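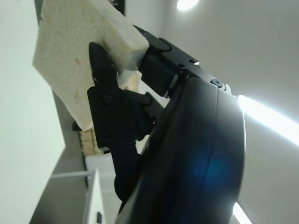 Pratcombe Shared Kitchen – users' meeting
Minutes, December

Held in the back kitchen, 6.30 pm
Present: Kenneth Cairns (chair), Ruaridh Moncrieff (minutes), two from Rankin, three from Hillham
Apologies: Skolten

1. Minutes of the last meeting
Agreed, with one correction. The freezer is to be defrosted by Hillham, not Rankin.

2. Money
The kitchen account stands at £1,592. Spending since the last meeting came to £341, most of it on the tap repair and a new bin. Skolten have not yet paid their share of £155. KC to write again.

3. Sponges and cloths
RM said sponges were being kept far too long and used on everything from the sink to the oven door. Agreed that a sponge with a stain on it goes in the bin and is not put back on the side. Foam blocks are for worktops only. Rankin asked whether we could go over to cloths altogether. Hillham did not want the washing. Left as it is until spring.

4. Toaster and worktops

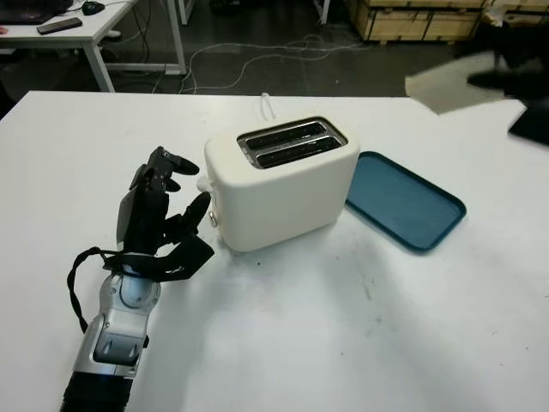 Hillham raised the state of the worktops after breakfast sessions and asked for a proper rota. KC felt a rota would not be kept and that whoever makes the toast should wipe up after it. There was some discussion. The cream two-slice toaster is staying on the white table, and it was pointed out that there are specks on the tabletop right in front of it. Agreed that the toaster is to be lifted and the table wiped underneath at the end of each session. The blue tray is to be washed with the dishes. Rankin's request for a four-slice toaster was put off – the money is wanted for the extractor fan first.

5. Marking of equipment
RM has started going through the equipment to see what is labelled and what is not. Older markings are wearing off and it is hard to tell which things belong to the kitchen and which were left behind by groups. RM to get a price for 200 stick-on labels. Groups to take home anything of theirs by the next meeting. 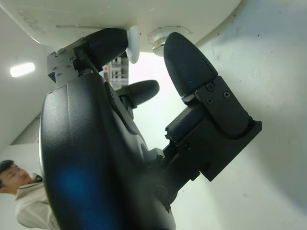

White item, underside: scuffed, markings too faint to read.

6. Any other business
Rankin reported that the back door sticks. KC to plane it.
The cupboard key is still missing. Hillham think it may be in their box and will look.

Meeting closed at 7.40 pm. Next meeting in February, same room.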